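Gripper Shopping: A Gallery of Sorts

Posted July 20, 2018 by Shazia Arain

In April I was handed a budget for new handling equipment and told to make it last. What follows is the story of where it went, with a gallery attached. Regular readers will know that my captions wander off.

The shortlist

We began with nine suppliers, mostly so that the spreadsheet would look thorough. Luvitz sent a quote with the fingers priced separately from the hand, which I admired as a piece of nerve. Vuton sent a lovely brochure and no prices at all. Hägglund quoted for an arm, a stand, a cabinet and a training day, when what I had asked for was something to hold.

The case for hand-held

A proper arm would have swallowed over 80 per cent of the money before it picked up so much as a sock. Two hand-held grippers from Stitero came in well under that, and need no floor bolts, no fence and no meeting about the fence. The catch is that a person has to be on the other end, and people want lunch. I put lunch in the budget under "consumables".

The work at hand

Soft things are where the brochures go quiet. Every supplier will show you a gripper lifting a neat metal block, and I have yet to be asked to tidy a neat metal block. Plush toys in a fabric-sided box are nearer the mark. 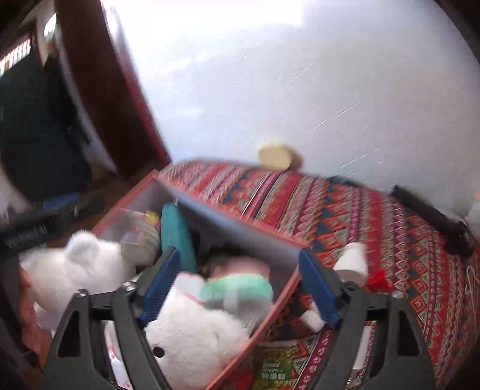
Finger pads, then, are the line I would tell anyone to double. I allowed for 10 spare sets and was asked if I was planning to eat them. Pads are cheap on the quote and dear when you order them in a hurry, with carriage on top. Ask what they cost singly, ask how long they take to arrive, and get both answers in writing.

Still to be settled: whether cases count as equipment or furniture. Accounts say furniture. The form for furniture is longer, so I have asked them to think again.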